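Furniture and Interior Products: Course Handout 6
Seating in shared spaces: dimensions, upholstery and upkeep

Module lead: Binta Ibrahim
Workshop sessions: Yakubu Nwachukwu

Read this before the November workshop. Sections 2 and 4 are assessed in the written paper. Section 5 is needed only by those taking the specification option.

1. Scope

The handout deals with seating used by many people for short periods: waiting areas, corridors, common rooms, foyers and small meeting corners. Task chairs were covered in Handout 4 and are left out. Domestic sofas are mentioned only where the construction is the same.

Shared seating differs from domestic seating in three respects that affect the specification. The user is unknown, so adjustment to one person is not possible. The length of stay varies from under a minute to several hours. The cleaning regime is set by a contract and is often harsher than the fabric maker assumed.

2. Seat height and depth

Seat height is measured from the finished floor to the top of the front edge, with the seat loaded. Unloaded heights appear in most catalogues and should not be compared directly with loaded ones. A soft foam seat may lose several centimetres under an adult.

A seat is too high when the front edge presses on the underside of the thigh and the feet do not rest flat. A seat is too low when the knees are well above the hips. A low seat is comfortable for a short rest with the legs stretched out, but it is hard to get up from, particularly for older users and for anyone with a stiff hip or knee. Where only one type of seat can be bought, choose the higher of the two options under review and check it with shorter users.

Depth is measured from the front edge to the back support. On a bench with no back, depth has less effect on posture, as users take up whatever position on the seat suits them. Backless benches should still be deep enough that a person can sit back from the edge without feeling unstable.

Armrests help with rising. On long benches they also divide the length into places, which reduces the number of people who can use the bench when it is crowded. State the reason for including or omitting them in your coursework. "Appearance" is not accepted as a reason by itself.

3. Posture in use

People do not sit in the position shown in dimension drawings. In a shared space the common postures are leaning forward with the forearms near the knees, sitting sideways, sitting with one leg raised, and perching on the edge. A forward lean moves the load to the front third of the seat. This is where foam usually fails first, and where the cover wears through at the seam.

Low tables change posture further. If the table is lower than the seated elbow, users bend from the waist to work at it. If it is too far from the bench, they also slide forward. A round top is easier to walk past than a square one of the same width, and it has no corners at shin height, but it offers less usable surface at each place. Two small tables are generally more useful than one large one, provided the bases are heavy enough not to tip when leaned on.

Low upholstered benches are seldom used with the back straight, and any trial should allow for this.

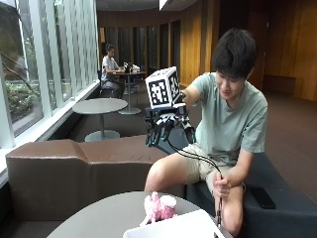

4. Upholstery

4.1 Foam

Foam is specified by density and by hardness. The two are independent. A dense foam may be soft and a light foam may be hard. Density is the better guide to how long the seat will keep its shape; hardness is the better guide to first impressions in the showroom. Students regularly confuse them in the written paper.

Layered seats use a firm base with a softer top. The glue line between the layers should not fall where the front edge bends.

4.2 Covers

Plain woven covers in mid to dark grey are widely chosen for shared seating. They hide general soiling but show lint, crumbs and pale dust. Very dark covers near a window may fade unevenly. Mixed yarns of two close shades hide both kinds of mark better than a single flat colour.

Check the following with the supplier in writing:

Whether the cover can be removed without tools.
Whether the fabric has been tested with the cleaning product named in the contract.
Whether replacement covers will be cut from the same dye batch, and if not, how far the shade may differ.
How the seams are finished on the underside.

4.3 Fixings

Staples on the underside should sit in a straight line with the cloth turned under. Loose staples catch clothing and scratch floors. A dust cover on the base adds little cost and should be treated as standard.

5. Worked case: the Idahosa reading room

The Idahosa building has a ground-floor reading room fitted with 16 benches from two ranges, Nukari and Flilell. Onyekachi Nnaji inspected all of them after 3 years of use. The Nukari benches had removable covers and firm foam. The Flilell benches had fixed covers and a softer layered seat.

Users preferred the Flilell bench on first sitting. Of 47 comment cards returned, most asked for more seats of that type. The inspection gave a different result: the Flilell seats had dropped at the front edge and several covers were worn at the seam. The Nukari seats had kept their height, although three covers had shrunk after washing at the wrong temperature.

The budget for repair was 2,000 pounds. Ebere Nwankwo's report recommended replacing the foam in the Flilell benches and buying spare covers for the Nukari ones from Drumau, the original cloth supplier. No benches were replaced.

Points for discussion: whether the comment cards should have been collected again at the end of the period, and whether the washing instructions should have been sewn into the covers.

6. Workshop preparation

Bring a tape measure, a notebook and one sample of upholstery cloth no smaller than your hand. Measure one bench or low seat in a building you use regularly, and record the height both loaded and unloaded. Note the state of the front seam.

Results go on the shared sheet kept by Nithin Arumugam. Enter all dimensions in millimetres.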